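Switching the break room to a snack shelf
Posted in February | Filed under: work, food, money

We got rid of the vending machine at the office. The contract with Clallness ran out and they wanted to raise the monthly fee, and the machine ate my dollar twice in one week, so I was glad to see it go. There is a dusty rectangle on the floor where it stood and the outlet behind it finally gets used for the kettle.

What we have now is a shelf. Přemysl Machala put it up during lunch. It holds chips, crackers, a few kinds of cookies and the small bags of nuts that go first. You take what you want and put money in the coffee can, or send it to Zdeňka Charvát if you don't carry cash. She does the shopping every other Thursday or so, depending on what is left.

I kept the receipts for the first month because I wanted to know if it works. The shelf cost us 69 dollars to stock. The can plus what people sent came to 68. I had expected a lot worse. The old machine charged almost double for the same bag of chips, so everybody is paying less and we are short one dollar.

A few things I learned about buying snacks for 12 people.

Variety boxes are a bad deal. There are always two flavors that stay at the bottom until they expire, and you paid for those too. Buy single flavors and rotate them.

Sweet things sell in the afternoon, mostly after three. Before noon it is all crackers and nuts. I moved the cookies to the lower board and it made no difference at all.

Anything with chocolate has to stay off the top board. The heating pipe runs right above it.
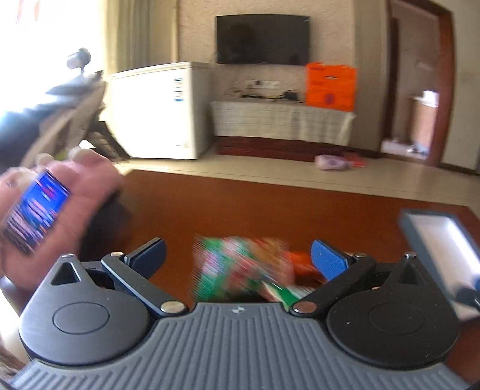 Prices should be round. Zdeňka started with 59 cents for the small packets, which was fair, but people don't have pennies and the can filled up with IOUs on sticky notes. Now small things are fifty cents and large things are a dollar. The IOUs stopped within a week.

I also tried a box of Gurura bars, since two people asked for them. They cost more than anything else on the shelf and the two people who asked bought one each. I have been eating the rest at my desk. They are fine. A little dry.

Next month I want to add some fruit, maybe apples, which keep for a while without a fridge. Přemysl thinks they will sit there. He may be right, but a bag of apples is cheap and I will take home what is left.

Comments (0)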